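Plunwood Town Trail: progress report to the Samarakoon Fund
Prepared by Sabina Kodikara, project lead

Summary
The grant supports a signed walking route through the old mill quarter of Plunwood, with a printed guide for visitors. Route survey and text are complete. Sign installation is behind schedule.

1. Route
The surveyed route is 6 miles long and starts at the rail station. A step-free alternative now bypasses the stairs at Welleo Lane. Raffaele Santoro walked both versions in February and corrected the distances.

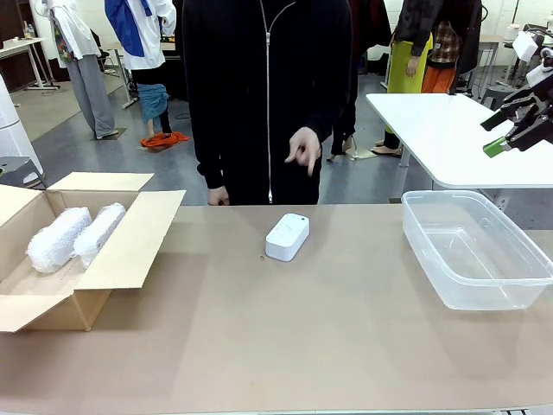
2. Signs
Gririer holds the order for 10 signs. Two locations on the canal side still need the landowner's written consent. Posts there will be set to the same depth as the others.

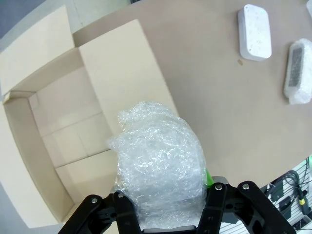
If consent is not received before the next reporting period, both signs will move to the public footpath. The route itself does not change, but the map will need a small correction at the canal crossing. 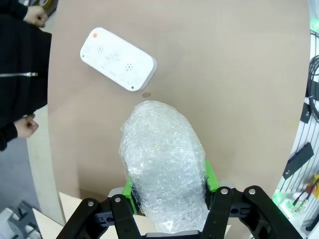
3. Visitor guide
The guide has been proofread and the opening hours of the chapel and the weaving museum confirmed. The first print run is 400 copies, to be stocked at the station and the museum. Bus times were left out as they change each season.
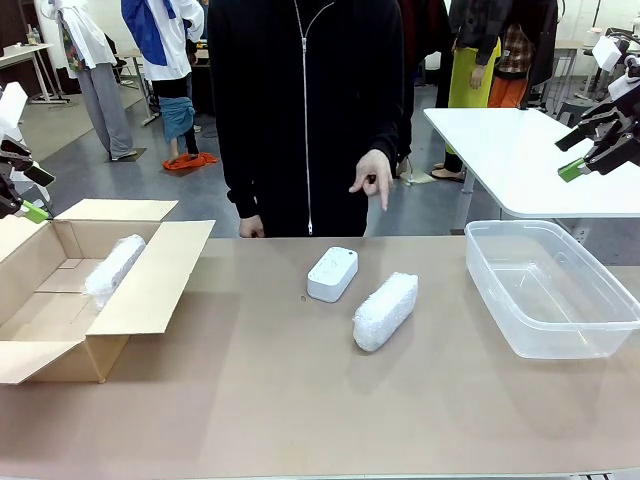

4. Budget
Spending is within the approved total. We request permission to carry the unspent sign installation funds into the next period.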